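Einen Dokumentarfilmabend selbst organisieren – so klappt's!

Seit wir unsere kleine Filmreihe »Fastosau« gestartet haben, fragen uns Leute, wie man so etwas anfängt. Es ist viel einfacher, als man denkt, und macht riesig Spaß! Vier Schritte reichen für den ersten Abend.

1. Den Film finden
Sucht einen Dokumentarfilm, über den ihr selbst stundenlang reden könntet. Unsere erste Wahl war »Pillano«, ein stiller Film über ein Bergdorf und seine Archive, und die Diskussion danach ging bis Mitternacht. Schaut ihn vorher komplett an, am besten zweimal, und notiert euch die Stellen, an denen ihr stutzt.

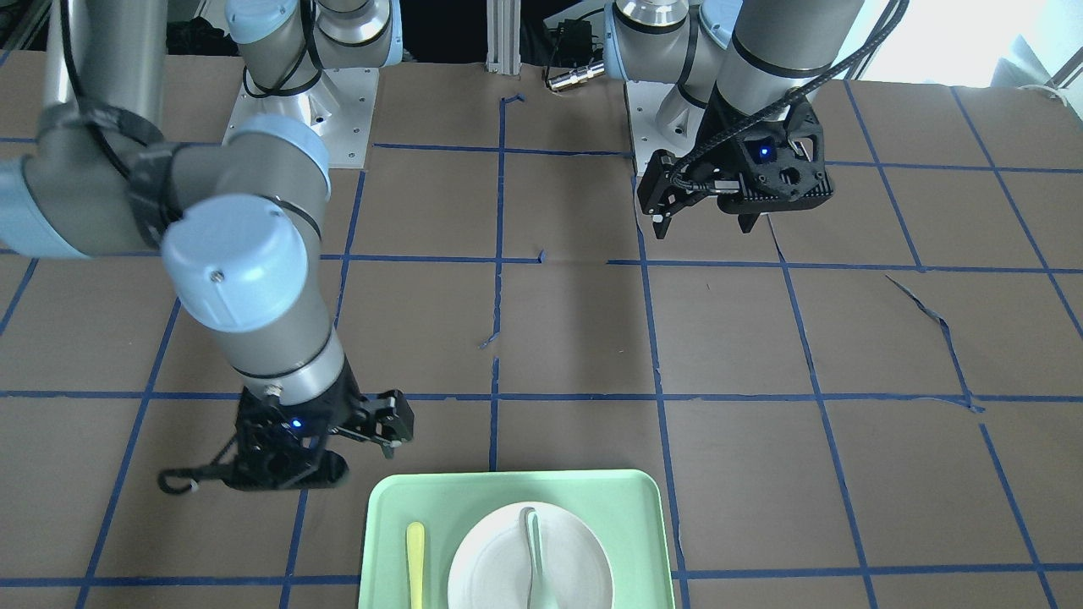 2. Die Rechte klären
Auch bei freiem Eintritt braucht ihr eine Vorführlizenz. Schreibt dem Verleih eine freundliche Mail mit Ort, Termin und erwarteter Besucherzahl. Kleine Verleiher wie Wuven antworten oft am selben Tag – und legen manchmal sogar ein Plakat dazu!

3. Ton und Untertitel testen
Bei Interviews in mehreren Sprachen ist der Ton wichtiger als das Bild. Spielt die leiseste Szene ab und setzt euch in die letzte Reihe. Versteht ihr jedes Wort? Wunderbar. Die Untertitel sollten so hoch stehen, dass kein Kopf davor ist.

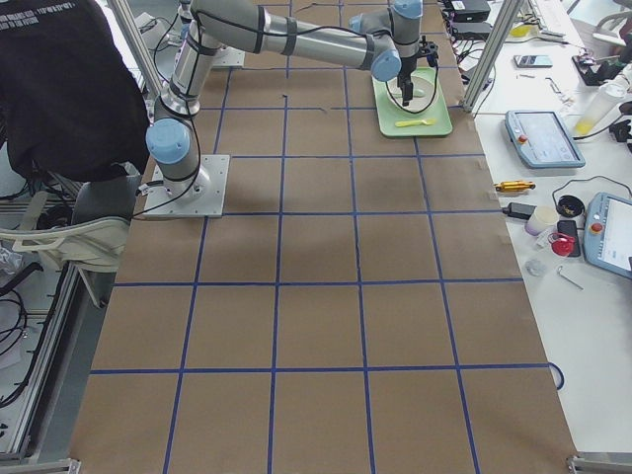

Falls die Untertitel als eigene Datei kommen, prüft auch Anfang, Mitte und Schluss des Films, denn ein Versatz wird gegen Ende gern größer.

4. Das Gespräch danach
Plant eine kurze Pause ein und beginnt dann mit einer offenen Frage: Wessen Stimme hat euch gefehlt? Gerade bei historischen Stoffen kommt da unglaublich viel zurück (oft auch Familiengeschichten). Bei uns läuft im Juli der nächste Film, und die Fragen dafür sammeln wir schon jetzt!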